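How to Tell Whether a Robot Is Ready for Your Chores

People write to me at Clerkard asking if a machine can tidy the house yet, and my answer is always to try it in simulation first – it's so much kinder to the furniture! Start with three everyday spots.

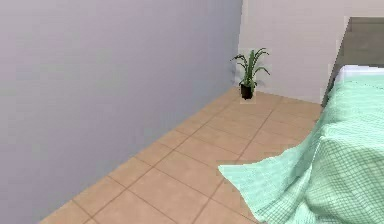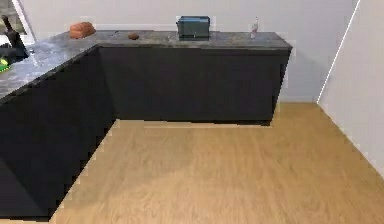
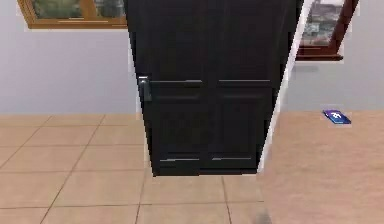
Simulated rooms: bedspread, kitchen counter, door

Filed under: Home Robots, Getting Started

Pick one small chore for each. Ask for the mint-green bedspread to be pulled straight, the bread moved beside the toaster, and the blue thing on the floor picked up. Run each one 20 times and write down every miss, even the silly ones.

My own feeling is that the bread is within reach today. Cloth is still hard, and so are lever handles, and I wouldn't hand over the whole house yet. Trudy Hoani thinks I'm too gloomy, bless her, so do send us your tallies in May.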